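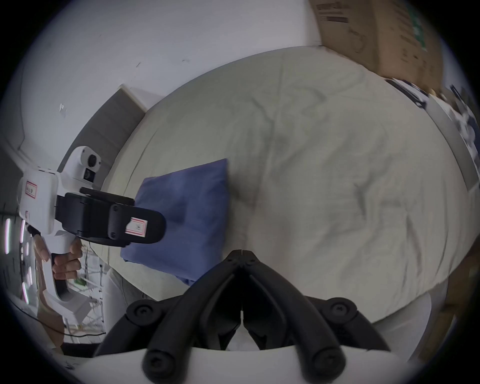 Draining the show pool: an interview with Chin-lung Lui

Public aquariums | Engineering and welfare

The dolphin stadium at Tamemton closed to the public before most of its current staff were hired. The seating has been removed and the sound system sold, but the pool is still full, and it now holds rays, two species of wrasse and a group of elderly grey seals. Chin-lung Lui is the life support engineer responsible for the water. He previously worked on quarantine systems at Grundgate, further down the coast, and took the Tamemton post when the park decided to convert the stadium in stages and keep it running throughout.

I met him in the plant room beneath the old stage. It is a loud place to hold an interview, and we moved to the corridor after the first backwash.

Lui began with the volume. The main pool and its two holding pools contain 3,117 cubic metres of salt water, drawn from an intake beyond the harbour wall and topped up on the rising tide. "People assume that a big pool is the difficult part," he said. "Big is forgiving. If something goes wrong in a large volume you have hours. The holding pools are where I lose sleep, on account of how quickly the chemistry moves."

The original system was designed for dolphins and for an audience. Both affected the specification. Dolphins breathe air, so dissolved oxygen was of minor concern, and the water was dosed with chlorine to keep bacterial counts down and clarity high. Clarity mattered commercially. A spectator in the back row had to be able to see an animal at the bottom of the pool before it came up.

Fish can't be kept in water treated in that way. "Chlorine damages gill tissue at levels a dolphin would tolerate," Lui said. "Well, tolerate. There were eye problems and skin problems recorded here for years. They're in the veterinary books. I wouldn't use that word in front of our vet." The first job of the conversion was therefore to stop dosing and to build a biological filter that could take over. This took longer than the park had planned.

The delay came from the sand filters. There are six of them, in a row along the seaward wall, and each had been exposed to oxidant for its whole working life. The media carried almost no nitrifying bacteria. Lui's team replaced the sand in two of the vessels, left the other four as mechanical filters, and built a separate trickle tower on the site of the former fish kitchen. The tower was seeded with plastic media taken from a mature system at Grundgate and brought over in aerated tanks on a flatbed lorry.

"We fed it ammonium chloride for a long time with nothing living in the pool at all," he said. "The marketing people would come past and ask when the fish were arriving. I'd show them the nitrite curve. They stopped asking after a bit."

The curve is pinned up beside the control panel. Nitrite rises, stays high for much longer than the textbooks suggest, then falls over a short period. Lui puts the slow start down to low winter intake temperatures and to residual oxidant leaching from the pool lining, although he regards the second point as unproven. Samples of the lining sent to Yuen, the laboratory that handles the park's testing, came back inconclusive.

Water now leaves the pool by surface skimmers and two floor drains. It passes through the mechanical filters, then divides. A side stream goes to the foam fractionators, where ozone is added in small quantities, and the rest goes to the tower. The streams rejoin in a degassing chamber before returning to the pool. Ozone residual is measured at the chamber outlet by a pair of redox probes, and if the probes disagree by more than the set margin the generator shuts down and an alarm is raised. Lui insisted on two probes. The contractor had quoted for one.

"One probe tells you a number. If it drifts, it tells you a wrong number with great confidence. With two you at least find out that you don't know." He would have preferred three, with voting, and said that he would be putting this into the next budget round again.

The park has logged the system continuously for 366 days, it having been a leap year. During that period the ozone generator tripped on probe disagreement more often than Lui would like, mostly through fouling. Cleaning has since been moved from monthly to fortnightly. He showed me the cleaning record, which is kept on paper in a plastic wallet and signed by whoever was on shift. 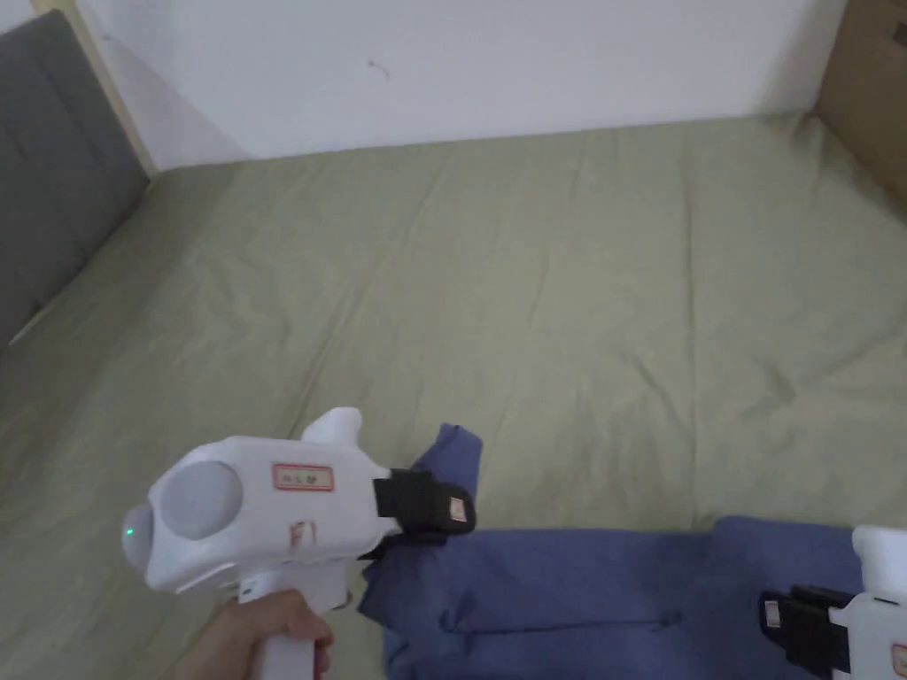

Why keep the old pool at all, when a new tank could have been designed for fish from the beginning?

The structure was sound and the cost of demolition was very high. The pool is cut partly into rock, and the surveyors advised that breaking it out would disturb the foundations of the neighbouring building. A new tank of similar volume would also have needed a new intake licence. Lui said that he had modelled both options and that conversion came out cheaper over any period the park was willing to consider.

He is less happy with the shape. The basin is oval with smooth vertical sides, as was normal for show pools, and it has very little in the way of cover. For dolphins this was a recognised failing. For rays the open floor is useful, although the wrasse need structure and the seals need somewhere to haul out in private. The conversion added a sloping beach at the north end, a belt of artificial rock along the public side, and a sand bed laid over a raised grid so that water can be drawn down through it.

The rock was supplied by Plalevard in sections light enough to be lowered through the stadium roof. Lui had them made hollow and open at both ends. Solid sections would have created dead spots behind them, where waste settles and oxygen falls. He tested the flow with dye before any animals were moved, and two of the sections were turned round as a result.

We then talked about the rays. The pool holds 20 thornback rays, all of them from other collections. Some had spent years in touch pools, and Lui is blunt on that subject. "A touch pool is a shallow tray with warm air above it and hands in it all day. From the engineering side it's a terrible body of water. Sun cream, hand gel, coins. The temperature goes up every afternoon and comes down every night. You can run it well, but you're running it well against the design."

Tamemton closed its own touch pool in October, after a review by the animal team. The decision was based on behavioural records, which Lui did not collect and declined to interpret. His own contribution was a temperature log. It showed that the daily swing in the touch pool was several times that in the main pool, and that the chiller was running at its limit for much of the summer.

The seals raise a separate problem. They produce far more waste than the fish, and the bacterial load from seal faeces is of a different order. In most collections the two would be on separate systems. At Tamemton the seals have their own holding pool but share the main basin for part of the day, from early morning until the first feed. During those hours the fractionators run at full air, and the turnover rate is raised by bringing in the standby pump. A net divider keeps the rays at the southern end.

I asked whether this was a compromise. "It's all compromise," he said. "The seals were here first. They can't be released at their age, and there isn't a queue of places wanting old seals with bad eyesight. So you size the plant for the worst hour of the day and accept that it's oversized for the rest." When the last of the seals dies the park does not intend to replace them, and the beach will be planted as a tidal rockpool display. Lui has already drawn the pipework.

Energy use is the item on which he is most often challenged. Moving water uphill to a trickle tower is expensive, and the tower is the highest point in the circuit. Variable speed drives have been fitted to the main pumps, and the overnight flow has been cut back in small steps, with dissolved oxygen and ammonia checked at each step before going further. The reduction stopped when oxygen in the sand bed began to fall before dawn. He has gone back up one step from there and left it.

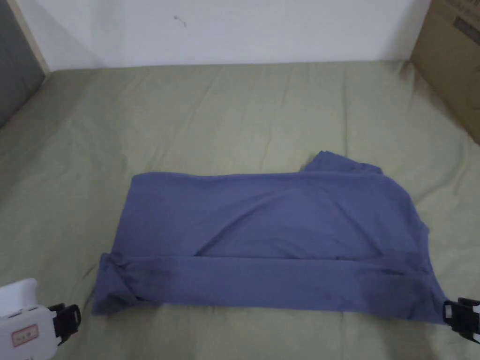 Blue garment on a green bedsheet, with a hand-held gripper at each side.

Noise was the last technical matter we covered. The old stadium had loudspeakers above and below the waterline, and the underwater brackets are still in place. Pump noise carries well through a rock-cut basin. Lui borrowed a hydrophone and found a strong tone at the blade frequency of the oldest pump, which was bolted straight to the slab. It now sits on spring mounts with flexible couplings either side. The tone has dropped, but it has not gone, and the remaining path appears to be through the suction pipe where it passes the pool wall.

Whether fish mind is a question he leaves to others. Rays have no swim bladder and hear mainly at low frequencies, so the tone falls in a band that could matter to them. "I can make it quieter, so I'm making it quieter. I don't need a paper first."

He is cautious about recommending the Tamemton approach elsewhere. Several parks with disused show pools have been to visit, and he gives all of them the same advice, to core the lining and test the filter media before spending anything on rockwork. Intake quality matters as well. Tamemton has clean oceanic water for most of the year. Grundgate, which sits on an estuary, gets a slug of fresh water after heavy rain and has to hold its intake shut until the salinity recovers, and a conversion there would need a good deal more storage.

Work on the second holding pool begins when the new valves are delivered. The existing ones are cast iron, seized in the open position, and will have to be cut out from inside the pipe gallery at low water. Lui has allowed two tides for the job and has asked for a third.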